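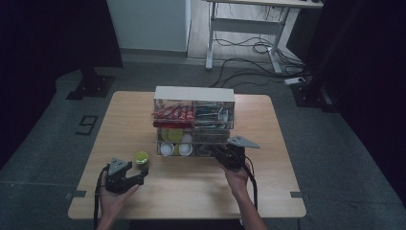
# Clerkia organizer set: data card and fault notes

Reading time: 3 min

## Summary

Clerkia is a set of two-handed tabletop demonstrations recorded with hand-held grippers. The task is restocking and clearing a two-tier organizer: snack bars, packets, cups, and round lids. The set holds 1859 episodes. 26 of them carry a tracking fault on the right gripper and must not be used for training without the mask described below.

Maintainer: Géza Vincze, Mernau
Last revised: 30 May 2024

## Station

The station is a light wooden table on gray carpet. The organizer is clear acrylic with a white top panel and stands at the back center of the table. Each gripper is black, has a cable, and carries a gray triangular marker plate on top. Pose is recovered from the plates. Finger opening is read over the cable.

The station number is taped on the floor next to the table. Tape marks at the front corners of the table give its position. Check both before calibrating.

## The fault

Symptom: the recorded pose of the right gripper jumps between two consecutive samples, holds an offset, and jumps back. The left gripper is unaffected. Finger opening stays correct throughout, so an automatic check on opening values passes.

It was found in replay. An Esatau arm running a right-hand trajectory drove its fingers into the side of the organizer at reduced speed. The force limit tripped and the arm stopped. No one was inside the guard. The organizer was replaced and the replay queue was frozen the same day.

All affected segments occur during reaches into the lower right compartment. In that posture the right plate tilts away from the tracker and the solver can accept a mirrored solution. The wrong pose has a low residual, and the old filter looked only at the residual.

A second factor was cable drag. With the right cable pulled tight along the table, operators rolled the wrist outward to get slack, which increased the tilt. Slack cable alone reduced the fault in bench tests but did not remove it.

## Ruled out

- Table shift. The tape marks matched the calibration record.
- Dropped samples. Timestamps are continuous across every jump.
- A bent plate. The plate was swapped and the fault came back.

## Fix

Orbán, the post-processing package, now rejects any pose whose plate normal flips between samples, whatever the residual. Rejected spans are marked invalid and are not interpolated. Version 3 of the set was rebuilt this way. Earlier versions should be deleted.

Each episode has a `right_valid` field with one value per sample. The left side has the same field for symmetry.

## Before replaying on hardware

1. Confirm the set version is 3.
2. Drop or mask every span where `right_valid` is false.
3. Run the first 1000 samples with the organizer removed from the table.
4. Keep the force limit on. Do not raise it to get past a stop.
5. Log any contact with the organizer, including light contact.

## Open items

The flip check cannot catch an episode that starts in the mirrored solution. None has been found, but the starting posture was not controlled before May. Operators now begin with both plates facing the tracker.

A strain relief for the right cable is on order. Until it is fitted, lay out slack before each session and stop recording if the cable goes tight.

Report suspected jumps to the maintainer with the episode number and sample index.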